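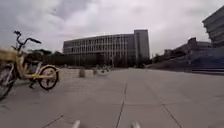
Course Materials > Urban Design > Handouts

Unit 7: Reading a Paved Plaza

Bring this handout to the field session. We will meet at the north end of Sirham Plaza and walk to the Bastos steps and back. Wear shoes you can stand in for two hours.

Terms for this unit

Slab paving – large units laid with narrow seams. The seams guide the eye and often the feet. On a big open surface they are also the easiest way to judge distance.

Edge – the line where open paving ends. It may be a low wall, a planter, a curb or a row of trees. People sit, wait and lock things up at edges. They tend to cross the middle quickly.

Bollard – a short post that keeps vehicles out and lets walkers through. Note the height and spacing of any you find, and whether a stroller would fit between two of them.

Backdrop – the building or trees that close the view. A long front with evenly repeated window bays makes a plaza feel wider than it measures. A tower at one end gives the eye a place to stop.

Shared bicycles

Dockless bikes can be left anywhere the rider stops. Ultano, the operator used in this unit's readings, paints its bikes one color so they can be found from a distance. A bike on its kickstand in open paving is easy to find, but it can block a path used by people with canes or wheelchairs. Painted parking bays at the edge are the usual answer. They work best when they sit along the route people already take.

In the October survey, students logged 277 parked bikes over 12 visits. Of these, 28 stood more than a few steps from any edge. Keep those two figures for the written exercise.

Field task

Work in pairs. Draw the plaza outline first, using the slab seams as a grid. Mark the edges, bollards, planters and trees. Then mark each parked bike with a short line showing which way it points. Log stains and scuff marks on the paving as well – they can show where wheels turn and where people stand.

Written exercise

Propose a place for one bike parking bay and explain your choice in one page. Refer to your own map and to the Gostska reading. Maps may be in pencil. Hand in the map and the page together at the start of the next class.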